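Bench notebook, Olmont room
23 Sep 2019

Started the day by sorting the cable drawer, which was not the plan. The plan was the phone charging station for the front desk at Odton, but I went looking for one decent charging lead and came up with a knot the size of a cabbage, so there went the first half hour. Threw out anything with a bent plug or a split jacket. Yanling, if you were saving that gray one with the tape on it, it's in the scrap bin and I'm sorry (sort of).

Charging leads now live in the top drawer, coiled, one tie each. Power cords are in the second drawer. The zip ties have moved to the jar by the window so we stop buying more of them every March.

Where we are with the station

Jordan Mottram and I got the Burnar stand drilled last week and I sanded it this morning. The slot for the phone came out a bit tight at the left end, probably my fault, I marked it from the wrong side of the pencil line. It took 10 minutes with the flat file and now a phone goes in without squeaking. I'd still like to line it with felt. We have green and a horrible orange. Voting for green unless someone objects by the time I've found the glue.

The bigger thing is what the lead does. The people at the desk pick up the phone all day long to answer it, and put it down again without looking, and the lead gets dragged about. So I want it to leave the phone in a straight line and bend lower down, away from the plug. Jordan thinks a right-angle plug would sort the whole thing out. Maybe! But then the stand needs a deeper notch, and I only just finished filing this one.

Three things to try:

1. Straight plug, lead hanging free. The lazy version, and the one people will end up with anyway if the clip breaks.

2. Straight plug with the lead clipped to the back of the stand. Uses the Deng clips from the blue box. They're stiff when new, so open and close each one a few times before trusting it near a thin lead. I snapped one. There are 30 in the box so I'm not going to grieve over it.

3. Right-angle plug, deeper notch. Waiting on the plugs.

Handling notes

Mostly I wanted to think about where hands go. If you hold a phone by the sides and tip it, the bottom end is where the other hand naturally comes in, and that's exactly where the plug is. I kept catching it with my little finger. Yanling grabs hers higher up and doesn't have this problem at all.

Tilt matters too. With the screen facing up and the phone leaning, the lead wants to swing to the low corner and pull there. I don't love that. Held level it just droops and behaves itself.

The wood top is nice to work on for this, by the way. A dark lead shows up well on that reddish grain, much better than on the old black mat where I could never see which way anything was bending. Keep drinks off it please, I spent ages on the last ring.

Phone up off the table with the black lead in, screen up and tilted, one gripper holding it and the other with its finger tips just under the bottom edge:
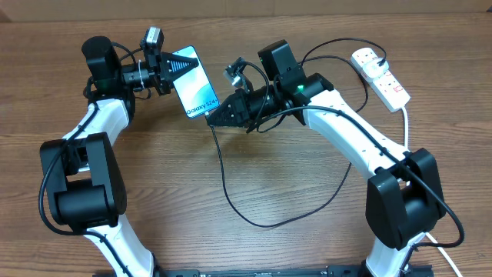 Left to do

Glue the felt (green!!) and leave it overnight with the small clamps. Don't use the big ones, they mark the edge.

Ask Odton whether the desk phone has a case on it. I measured everything against a bare phone and it only dawned on me at lunch that a thick case would undo all my lovely filing. If it does, the slot has to go 2 mm wider and I'd rather know before the felt goes in. So, ask first, then glue. Swap those two.

Jordan to chase the right-angle plugs. If they're not here by the time the felt is dry, we go with the clipped version and call it done for now.

Also the good file needs cleaning, it's packed with sawdust from the slot. Wire brush is hanging on the hook behind the door, or it was.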